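Jang 项目工作笔记：机械臂进入拆机间以后

2024年7月19日　文／Ravollow 拆机间，早班记录
阅读时间：18 分钟

今天接着写上次没有写完的部分。上次的笔记停在夹爪手指更换，后面空了一页，我没有补，空着就空着。

Kalorley 那批台式机一共 1006 台，还在继续送来。同一个型号的旧办公机，但是里面的配置不完全一样，有的多一张扩展卡，有的硬盘位是空的。我们的分工还是老样子：开侧板和检查由人做，机箱里面的一部分动作由机械臂做，最后的整理和登记又回到人。

机箱侧躺在铝型材台面上，固定板在它左边，手臂从上方伸进机箱。 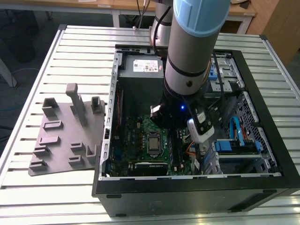
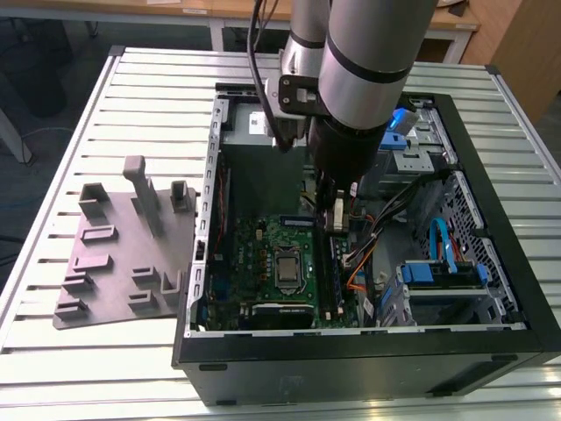 问：用了机械臂以后，拆一台机器还需要人做什么？

答：需要人开侧板、看里面的情况、决定这一台能不能交给手臂，在它停下来的时候处理，最后检查零件并登记。手臂只做已经教过的动作，机箱里面如果有和程序不同的地方，要由人来判断。

这个问题是从 Ballero 来参观的同事提的。他们那边也想做类似的工作站，所以问得很仔细。我当时口头回答得不好，中文里“判断”和“决定”我总是混在一起用，所以晚上回来把它写成上面的样子，以后有人再问，可以直接给他看。

下面按照今天的顺序记录。

一、早上开机

开机检查表第一项还是急停。按下，确认手臂断电，松开，复位。第二项是夹爪空开空合。第三项是看台面上有没有昨天留下的东西。

第三项昨天晚班没有签字。台面是干净的，可是没有签字就等于没有检查，这一点我已经写在交接本上。我不想为了一次签字去找同事谈话，但是如果这个星期再有一次，我会在班前会上提出来。

复位以后手臂回到起始位置的动作比以前慢。我先以为是故障，后来看了记录，是昨天下午有人把速度上限降低了，没有写原因。我没有改回去。降低速度的人应该有他的理由，问清楚以前不要动。中午问到了：昨天有一台机器的线很乱，手臂下去的时候带到了一根线，同事觉得不放心，所以全部降低了。这个做法是对的，但是要写下来。

请大家以后改任何参数，都在本子右边那一栏写三样：改了什么、原来是多少、谁可以改回来。最后一样很重要。以前没有手臂的时候，一把螺丝刀放在哪里，谁都可以挪。现在一个数字改了，下一班的人看不见，只觉得“今天机器怪怪的”。

二、线的问题

这一批机器最大的麻烦仍然是线。

人手进入机箱的时候，会自然地用手背把线推开，或者用小拇指勾住。做了很多年的同事自己都不知道自己有这个动作。我上个月请一位老同事慢慢做给我看，他做了一遍，说“我什么也没有做啊”，可是线已经到旁边去了。

手臂没有小拇指。线在路上，它就从线上面压下去，或者停下来报力过大。所以现在开侧板以后加了一个步骤，我们叫“理线”：把横在主板上方的线先拨到电源那一边，用软扎带临时固定。不可以用硬扎带，拆的时候要剪，剪的时候容易剪到别的东西。

理线这个步骤，刚开始的时候没有算进工时。四月写流程的时候，表格上只有“开侧板”，后面直接是“移交手臂”。做的人觉得自己变慢了，看数字的人也觉得他们变慢了。两边都没有错，是表格少了一行。现在这一行已经加上，名字就叫理线，有自己的时间。

我觉得这件事应该记得详细一点，给 Ballero 的同事参考：自动化以后，有一些工作是新出现的，它们很小，夹在两个大步骤的中间，没有名字。没有名字的工作，做的人会觉得委屈。先给它一个名字，再去讨论时间长短。

三、试运行的数据

上一轮试运行做了 100 台。手臂中途停下来、需要人去处理的，有 46 台。

这个数字第一次在会上念出来的时候，气氛不太好。有人说这等于没有自动化。我把停下来的原因分成了几类，贴在白板上：

线挡住，或者线带住手指。这一类最多。
相机找不到目标，多数和反光有关系。
零件位置和程序里的不一样，比如扩展卡比较长。
力过大，重试以后成功的。
说不清楚的。

最后一类我坚持保留。有同事建议把它们分到前面几类里面去，这样表格好看。我没有同意。说不清楚就写说不清楚，等到有一天说清楚了，再移过去。

反光的问题要多写几句。我们的台面是铝型材，一条一条的，前沿很亮。上午的光从侧面进来，亮的地方会移动。人的眼睛不在意这个，相机在意。有同事建议在台面上铺一块黑色的布，试过一次，机箱在布上容易滑，所以取消了。现在的办法是上午把靠近工作站的窗帘拉下来一半。拉窗帘以后，旁边理线的同事说看不清小螺丝，所以给那个位置加了一盏台灯。

一盏台灯也要写进笔记。为了机器的眼睛，我们改变了人的光线，那就应该马上问人够不够亮。这次是同事自己说出来的，下次不一定有人说。

四、拆和放

机箱里面能交给手臂的动作，目前只有很少几种，全部是从上面直接够得到的。需要把手伸到硬盘架下面的、需要两只手一起扶的、需要先感觉卡扣是否松开的，都还是人做。

蓝色塑料的硬盘卡条单独说明。这种卡条用久了会变脆，按的力气稍微大一点就断。断了以后硬盘架不能再用，整台机器的等级会降低。手臂的力可以设得很小，但是设得太小又按不动。人按这个卡条的时候，先轻轻试一下，感觉到它要动了，才真正用力。我问过几位同事怎么知道“它要动了”，得到的回答都不一样：有的说听声音，有的说手指上有一点点松，有的说看颜色发白。我全部写下来了，现在还不知道哪一个可以变成程序。所以硬盘卡条这一项继续由人来做，不列入下一轮。

内存条拔出的方向，下一轮想试。关键是两边的卡扣要先完全打开。目前打算由人在理线的时候顺便打开，手臂只负责往上提。这样理线的工作又会长一点，时间表要同时改，请不要再忘记。

固定板是打印的，这一版用到现在没有大问题。有一个意见来自晚班：板子会慢慢移位，一天下来和机箱的角度不一样了。晚班建议在板子下面加定位销，正好卡在型材的槽里。我觉得可以，图纸下个星期画。在这以前，每次换机箱的时候，请顺手把固定板推回原来的记号。如果板子歪了，手臂不知道，它还是去原来的地方放东西。

五、人的事情

这一部分我写得比较慢，有些词查了字典。

拆机间的人数没有减少，这个开工以前已经讲过，到今天也是这样。但是每个人一天做的事情变了很多。

第一个变化是走路。以前每个人有自己的工作台，从早上坐到下班，起来只是去拿箱子。现在手臂工作的时候，旁边的人要理下一台，手臂停了要过去看，看完回来继续理。一位同事说她的腰比以前好，另一位说他的脚比以前累。椅子也有了新问题：原来的椅子很低，适合坐着做细的工作，现在经常要站起来，低椅子很不方便。申请了两把高一点的，还没有到。

第二个变化是被打断。手臂停下来的时候有提示音。刚开始用的是系统自带的那个声音，又尖又急，听见了心里会跳。有同事说，下班以后在超市听见类似的声音，会转头去看。我们换成了一个低一点、短一点的声音，并且规定：手里的一颗螺丝没有拧完，不用马上过去。手臂停着是安全的，它可以等。

“它可以等”这句话我用纸写了贴在墙上。我发现大家对机器比对人客气。一个同事叫你，你会说等一下；机器响了，你马上站起来。慢慢要改变这个习惯。

第三个变化比较难写。老同事以前最受尊重的地方是快。同样一台机器，他做完了，别人还在找螺丝。现在最快的那几个动作给了手臂，他的快没有地方用了。他没有抱怨，但是有几天话很少。

后来我们请他来判断哪些机器可以交给手臂，哪些不行。他打开侧板看一眼，就说“这台会停”，多数时候说对了。我请他把看的东西讲出来，他讲得很乱，但是很有用：电源线从哪里绕过来，卡是不是别的办公室后来加的，螺丝头有没有被人拧花过。这些我整理成了一张检查卡，放在开侧板的位置。

检查卡的右下角，原来我写的是“编制：早班”。他看了没有说什么。过了两天我自己觉得不对，改成了他的工号。内容是他的，应该写他。

不过也要老实记录：并不是每个人都找到了这样的位置。有一位同事明确说，他喜欢以前的工作，一台机器从头拆到尾，拆完了心里很清楚。现在他只做前面，或者只做后面，他说像看电影只看一半。我没有好的回答。目前的办法是，不适合手臂的机器全部留给他，从头到尾一个人做。这种机器现在还有不少，以后程序变好了会变少，到那个时候怎么办，我不知道。

六、关于学习

新来的同事怎么学，也是一个问题。

以前的顺序是：先看，再拆坏的机器，再拆好的机器。现在如果一来就站在手臂旁边，他学到的是按“继续”按钮。提示音响了，过去，看一下，按继续。按了很多次都没有事，他就会以为这个工作就是按继续。

所以早班和晚班商量以后定了一条：新同事要先用手完整拆过足够多的机器，由带他的人签字，才可以单独处理手臂的停机。多少台算足够，我们讨论了很久，没有写数字，写的是“带他的人觉得放心”。我知道这样写不严格，Kalorley 的人来检查的时候可能会问。如果问了，我们再想一个数字。

另外，按“继续”以前必须说出停机的原因，大声说，旁边没有人也要说。有同事觉得对着机器说话很傻。我也觉得有一点，可是说了以后，乱按的情况确实少了。

七、安全的部分

今天没有受伤，没有碰撞。

手不可以在手臂没有停稳的时候进入机箱，这一条重复一次。今天下午我看见一只手进去了，是去捡一颗掉下来的螺丝。手臂当时在起始位置，没有动作，但是没有按暂停。我当场说了，语气可能有点重。后来去道歉，道歉的是语气，内容不变。

捡螺丝的问题，根本上是没有合适的工具。长柄的磁性棒原来挂在旧工作台上，搬到新位置的时候没有一起搬。下班以前我把它挂在工作站旁边了，高度坐着站着都拿得到。硬盘还在里面的时候，请不要用磁性棒去碰硬盘的位置。

处理器露在外面的机器要特别注意。散热器取下来以后，上面残留的导热膏由人来擦，擦完以前不要把机箱移来移去。处理器插座的压杆不由手臂操作，现在不，下一轮也不。插针弯了一根，一块板就没有了，这个损失和省下来的几秒钟不成比例。

八、和软件有关

Jang 的界面今天更新了。新版本把“人工介入”改成了“异常处理”。我写了反馈，请他们改回去，或者改成“协助”。

理由如下。人去理一根线，在我们这里是正常的工作，是流程上有的一行。叫它异常，那么每天的报表上就有很多异常，做这个工作的人看见自己的名字后面跟着一排异常，心情不会好。我不是在本地语言里长大的，所以对这种词可能更敏感一些：我学“异常”这个词的时候，课本上的例子是生病。

界面上的另外一个改动很好：停机以后会显示最后一个动作的名字，以前只有代码。代码表可以从墙上取下来了，但是先不要扔。

还有一个小要求：日志里的时间，早班和晚班要用同一种写法。现在有的带上午下午，有的是二十四小时，我对了半个小时才发现两条是同一件事。

九、Ballero 来访的其他问题

除了开头那个问题，他们还问了几个，我简单记一下我们的回答。

他们问夹爪手指多久换一次。没有固定的周期，看磨损，摸起来发滑就换。新手指装上以后要重新做一次校准，不可以省。

他们问能不能一个人看两个工作站。我们没有试过，我个人不赞成现在去试。停机还这么多，一个人在两边跑，理线肯定做不好，理线做不好，停机更多。

他们问工人愿意不愿意。我请他们直接去问，不要问我。他们去问了，谈了很长时间，我没有站在旁边听。

他们问如果从头再来一次，会先做什么。我回答：会先在旁边坐两个星期，看人怎么拆，把小的动作也写下来，包括推线的那个。我们是先装了手臂，后来才去看人的手，顺序反了，多走了很多路。

十、下面要做的

定位销图纸，画好先给晚班看，意见是他们提的。
高椅子，再催一次。
内存条试验的步骤，写完以后理线时间一起改。
检查卡重新打印，现在那张右上角已经破了。
问清楚剩下的机器里，带长扩展卡的有没有单独放。
速度上限，等线的处理稳定了再讨论，目前保持低速。
窗帘的绳子坏了一半，拉的时候小心。

导热膏清洁布快用完了，已经登记。

晚班如果今天有时间，请试一下把软扎带换成宽一点的那种，在抽屉第二层，红色袋子里。窄的那种有一点勒，线的外皮上会有印子。试了好不好都写一下。

——————

读者评论

晚班同事：
宽扎带试了，比窄的好，但是绕一圈就有点厚，从侧面拨的时候会挡手。下次剪短一点再试。第三项没有签字的是我，检查是做了的，忘了签，以后注意。

Ballero 参观的人之一：
谢谢你们那天的接待，回去以后我们把“理线”也写进表格里了，名字照抄，没有改。想问一下提示音的文件可不可以给我们一份？我们这边用的还是那个很尖的。

仓库：
带长卡的没有单独放，都混在一起。要分的话请早点说，最好在下一车进来以前，进来以后再翻就很麻烦了。

早班记录（作者回复）：
提示音明天发过去。仓库请先不要翻，我和开侧板的同事商量一下，可能在打开以后再分更快。晚班：收到，宽的先用着。

路过的读者：
我在做笔记本维修，没有机械臂，可是推线的那一段看得很有感觉。看完去观察了自己的手，果然也有，用的是无名指。检查卡方便公开吗？

早班记录（作者回复）：
检查卡要先问写它的同事，他同意了我再贴上来。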